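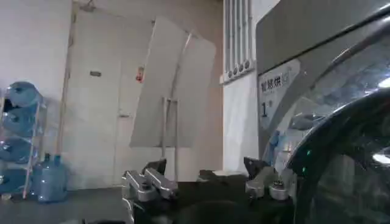 Blue water jugs on a metal rack

What Is a Neighborhood Score?

When a family looks for a new home, the listing often gives more than the number of bedrooms. It may also give numbers for the area, such as how easy it is to reach a bus stop, a school, or a park. These are called neighborhood scores. A score is worked out by a computer using maps and a set of rules.

What goes into a score?

The computer starts with one address. It then measures the distance from that address to useful places. Most scores use walking distance along real streets and paths. This is longer than a straight line on the map. A park may be 113 yards away as a bird flies, but if a creek is in between, a person has to walk to the bridge and back. On foot, the same trip might be 800 yards.

Each useful place earns points. A close place earns many points. A far place earns few, and a place past the limit earns zero. The points are added and then changed to fit a scale that runs from 0 to 100.

An example

The town of Ullel has two streets that we can compare. Condiva Street is near the center. It has a grocery store, a library, and two bus stops within a short walk. Vekik Lane is on the edge of town, past the fields. It has one bus stop, and the nearest store is 1645 yards away. Condiva Street gets the higher score.

The houses on Vekik Lane may be larger and the street may be quieter. A walking score does not measure size or noise. Those need their own numbers.
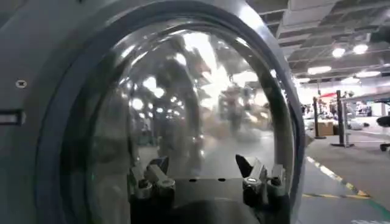

Reflections on a clear, curved dome

Why do scores change?

A score can change even if the house stays the same. If a store closes, the points for that store are removed. If a new footpath opens, some distances get shorter and the score goes up. In June, the bus route in Ullel was moved one street over, and addresses on both streets had to be measured again.

Mistakes also happen. A map may show a gate that is always locked, or leave out a set of stairs. The computer can only use what is on the map.

What a score leaves out

Two homes with the same score can be very different to live in. Most walking scores do not include:

How steep the hills are
Whether there are sidewalks on both sides
How long you wait to cross a busy road
Whether the bus comes on weekends

People who are choosing a home usually visit the street and walk it for themselves.

Try it yourself

You need a paper map of your area, a piece of string, and a ruler.

1. Mark your home on the map.
2. Mark one store, one park, one school, and one bus stop.
3. Lay the string along the streets from your home to the first place. Do not cut across blocks.
4. Straighten the string and measure it. Use the map scale to change inches into yards.
5. Do the same for the other three places.
6. Give 25 points for each place closer than 800 yards and 10 points for each place farther away.
7. Add the points. The highest possible total is 100.

Ask a friend on another street to do the same, using the same rules. Scores made with different rules cannot be compared.

Words to know

Address: the number and street name that tell where a building is.
Listing: a page that describes a home for sale or for rent.
Scale: the part of a map that shows how much real distance one inch stands for.

Bhatt Home Pages for Young Readers
Page updated Wednesday, November 3, 2021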